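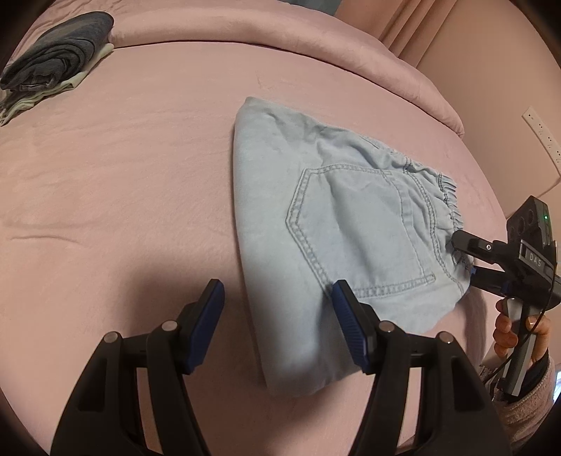
Sugeng Teoh has been folding other people's washing in Hungate for 14 years, and he still does most of it on a bed ("tables are too hard, and far too high for me!"). We talked over tea one afternoon in April, and he was halfway through jeans before I'd found my pen.

"Everyone rushes denim," he told me. "Fold it in half, smooth the back pocket flat with your palm, then stop fussing." Elastic waists he leaves bunched, as they only spring back anyway. Jumpers and tops go in a pile by themselves, up in the corner, well out of the way.

And socks? He laughed for quite some time. "My mother in Tambunan ironed hers. I put mine in a drawer and shut it."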